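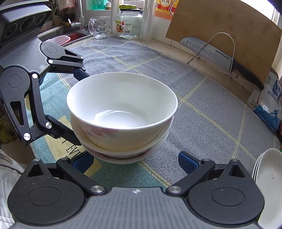
How does a league grade an assistant referee over a full season? Every call and every non-call is logged by a match assessor, weighted by how much it mattered, and averaged across all assigned games.

2/ In the Mudel League the scale starts at 1000 points. A wrong offside flag costs 3. A wrong flag that removes a goal costs 32. Appeals from clubs don't change the number.

3/ Positioning is scored separately. The assessor checks whether the assistant was level with the second-to-last defender at the moment of the pass. You can get the call right and still lose points here.

4/ Woo-jin Min finished last season with nearly 300 points deducted, most of it for positioning. His offside accuracy was above the league median. He was moved down to the Rarkton division in March.

5/ The weak spot is sample size. A crew working quiet games sees few tight offsides, so one bad evening moves the average a lot. Mendero's division uses a minimum number of graded decisions before any demotion. Mudel doesn't.

6/ Second weak spot – one assessor per game. The Koo Cup assigns two and has them file before they talk to each other. Costs more, and the scores spread less.

7/ Mudel's grading rules are up for review before preseason. The draft keeps the single assessor and adds a written reply from the official within a week of each report.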